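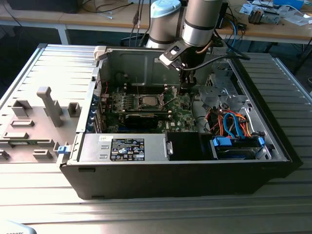
Side panel off, socket lever up.

9 Apr 2020

Blandine Bailly says this old tower is worth saving. I have my doubts. She wants 190 for it, and the man at Druteck swore a new processor would make it "like new" - he says that about everything. The graphics card can stay for now. I'd sooner trust the power supply if I could make sense of the tiny print on its label.

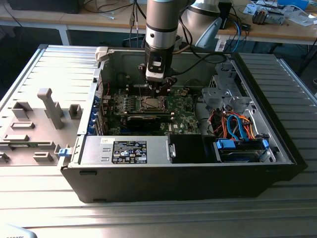 Still to settle

Ask Lenton about memory. Their last quote took 19 days, so I'm not holding my breath.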